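The garment handling work had its April open day at the Wimville site, and this report covers that day and the work behind it for the period. It follows the same order as the last report. Spending is covered in the separate sheet.

## Open day

Visitors came through in small groups between 9:30 a.m. and 3 p.m. Each group had a short talk in the front room and then moved to the table to watch dark clothing being folded with the hand-held grippers. The talk covered what the grippers record, how the recordings are checked, and what we plan to train with them. We kept the talk short so that most of each visit went to the live work.
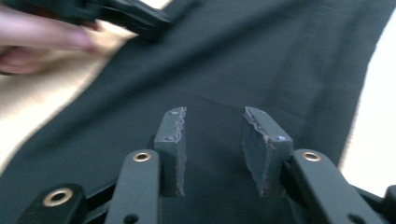

**Grulia Project - Soft Goods Handling Team, Wimville**

The demonstration used our normal working setup. Operators did the same folds they do on any other shift, at the same pace, and the recordings went into the regular set after the usual check. Two groups asked for a second run and we had time for both.

Most questions were about dark cloth. Black and very dark green fabrics are harder for the vision side of the system than light ones, as edges and creases show up poorly in the video. That is why dark garments were moved to the front of the schedule this period. Staff from Chuensuk, who supply our test clothing, asked whether a lighter stitch on the hems would help. It might, but we want the system to work on clothes as people buy them.
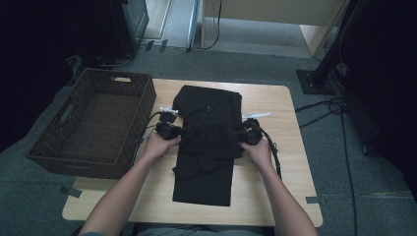 ## Recordings this period

The target was 2497 accepted recordings and we finished with 2543. The open day runs are included in that number. A recording is accepted when:

- both gripper streams and the head view start and stop together
- the garment is folded to the agreed shape by the end
- no stream has a gap

The main cause of rejection was a late start on one gripper stream. We changed the start routine in the second half of the period - the operator now waits for a tone from both sides before touching the cloth - and late starts dropped after that. The routine has been added to the operator notes.

Pants are still slower than shirts. The first fold goes well, but lining up the two legs often needs a second grab. We have asked operators to leave those second grabs in and carry on, so the system has recoveries to learn from as well as clean folds.
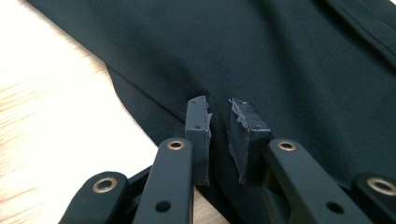
**Can the same recordings be used for a different robot arm?**
They can, as long as the arm carries the same finger design, and the Lurilley arm has been ordered with mounts for it.

## Equipment

Finger lining remains the part that needs the most attention. It wears with use, and we have no firm figure yet for how long a strip should stay on. Starting next period, each change will be logged against the gripper it was made on. We are also comparing 2 replacement materials, one softer than what we use now.

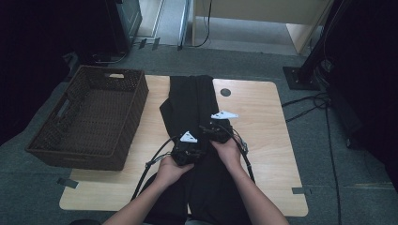

Cable routing is the other open item. Operators report that the cables pull slightly when they reach to the far side of the table, and one visitor who tried the grippers said the same. A longer lead is on order. If it does not solve the problem we will look at an overhead support, which would need a small change to the budget line for fixtures.

## Next period

- Finish the dark pants set and start on towels
- Fit and test the Lurilley arm
- Run the first 90 folds on the arm with an operator standing by
- Decide on the lining material

The arm delivery is the one date outside our control. If it slips, we will bring the towel recordings forward and move the arm tests to the following period. We would like to hold a second open day once the arm is running, and will send a proposed month with the next report.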